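Foreslow sets out table-top sorting range for Greenwood

Foreslow has confirmed the contents of its table-top sorting range, which goes into use at the Greenwood site in April. The range covers small household and grocery items that are put away from an open white table, and lists 200 items in nine groups. 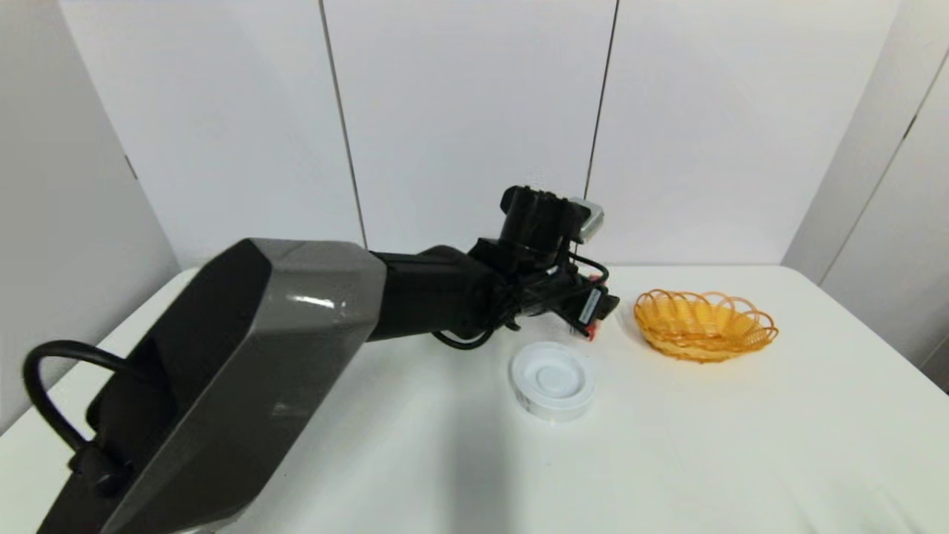

Items were chosen for differences in outline, height and surface. Fruit is included whole and unpeeled. Cartons are kept to small drink sizes, and round plastic containers must be low enough to sit flat without support. Anything taller than the agreed limit has been moved to a separate list held by Flemach, which supplies the storage units.

A typical layout holds a lime towards the back, a round white plastic container and an oval basket on the right.

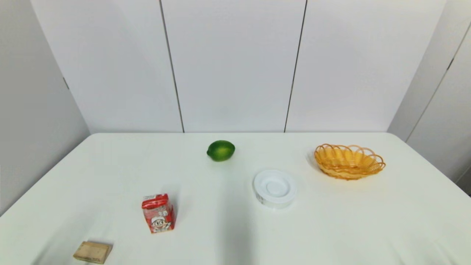
Baskets fall into a group of their own. The openwork type with a looped rim was kept after a review of 60 containers, in which solid-sided boxes and lidded tins were also considered. Aba Appiah, who compiled the list, said the shallow basket had been preferred for everyday use.

"The contents stay in view and the rim gives a clear edge to work to," she said. "We have left the deeper ones for the second list."
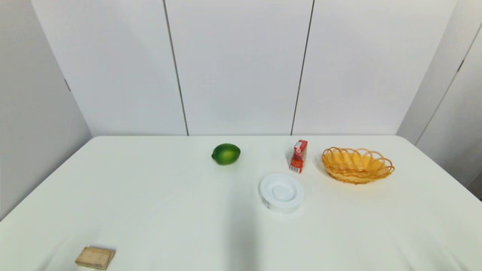
Cartons with a gabled top are to be stored upright. Limes may lie on their side. The spacing between items is left to the person laying the table, provided that each one can be lifted without moving its neighbour.

Tables are to be cleared fully at the end of each session and the surface checked for marks before the next layout.
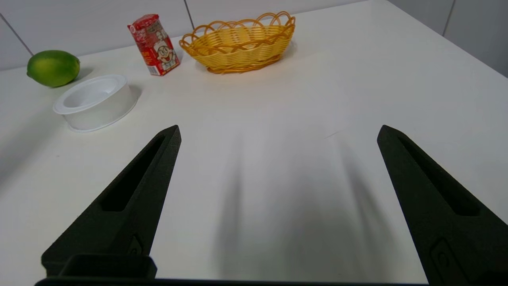
The range replaces the Cisska list, under which 2,978 layouts were recorded. Those records will be kept, but item names will be changed to match the new groups. Copies of the list are available from the Greenwood office.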